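**Stilline publishes its rules for recording household handling work with hand-held grippers**

October 30, 2020

Stilline makes available today its Practice Rules for Hand-Held Gripper Recording, a document of 26 pages for teams that collect handling data in private homes. The rules were used internally since February and are now open to every company or laboratory that wishes to apply them. There is no fee and no registration.

The text was written together with Prokden, which trains the recording staff, and with Yilma, which checks the finished recordings before they go to the model teams. All three found the same problem in their daily work. Safety standards for industrial robots speak about fences, speed limits and emergency stops. A person who holds a gripper in each hand and works in a bedroom or a kitchen is outside of most of these texts, and every team was making its own habits.

"We had good people, but each one had a different idea of when a recording starts and when it must be thrown away," said Si-woo Shim, who led the writing at Stilline. "After some months you have a lot of data and you cannot say how it was made. We wanted one document that a new operator can read in one evening and follow the next morning."

## What the rules cover

The document has four parts. The first is about the home and the people in it. Consent must be given in writing by every adult who lives there, and it can be taken back up to 60 days after the session. Papers with names or addresses, family photographs and screens showing messages must be put out of view or masked later, and the operator notes which of the two was done.

The second part is about the work surface. Soft surfaces are allowed and even wanted, as many real tasks are done on beds and sofas. The surface must carry the load without tipping. Sheets and mats may have folds; operators should not iron the world flat for the recording. Cutting tools, medicine and open liquids stay off the surface during any task with textiles or toys.

The third part is about the hands. Fingers stay behind the linkages while the jaws are closing. Both grippers are opened and closed ten times before the first recording, and the pads are inspected for tears and for dust. An operator works for a maximum of 26 minutes and then rests the wrists. Yilma asked for this rule after it saw that the quality of grasps goes down well before the operator feels tired.

The fourth part is about soft and mixed goods in containers, and it is the longest one. An open cardboard box with packages, plush items and folded fabric is difficult for the jaws, as the items press on each other and the walls bend. The rules ask that the box is open before the recording begins, that its walls stay in view of the gripper camera during the approach, and that no item is pulled by a loose thread or a thin edge. If an item falls outside of the box, the recording continues and the fall is marked. It is not permitted to delete falls to make the data look better.

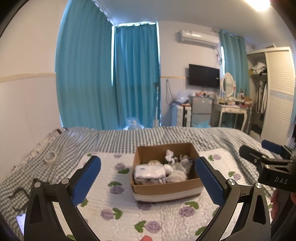

Ilitz, which read the draft, answered that the part on containers is strict on the approach but says too little about the other gripper, the one which waits. In its opinion the waiting hand should have a fixed resting zone, so that it does not come between the camera and the box. Stilline has accepted the remark in part. A resting zone is now recommended, and it will become obligatory in the next edition if the trials support it.

## Trials and next steps

The present edition was tested in 323 sessions, each with one operator and one written task card. Yilma reviewed around 900 recordings from them. The most frequent fault was a missing note about changes made to the room before the start, so the task card has now a separate line for this.

Teams who want to apply the rules can begin with the checklist in Annex A, one sheet printed on both sides. Annex B gives the wording for the consent form, and Annex C explains how falls, slips and double grasps should be marked. Comments are welcome from operators as well as from engineers, and they can be sent through the contact form at Stilline. Comments that arrive before the end of February will be considered for the second edition.

**Press contact:** Si-woo Shim, Stilline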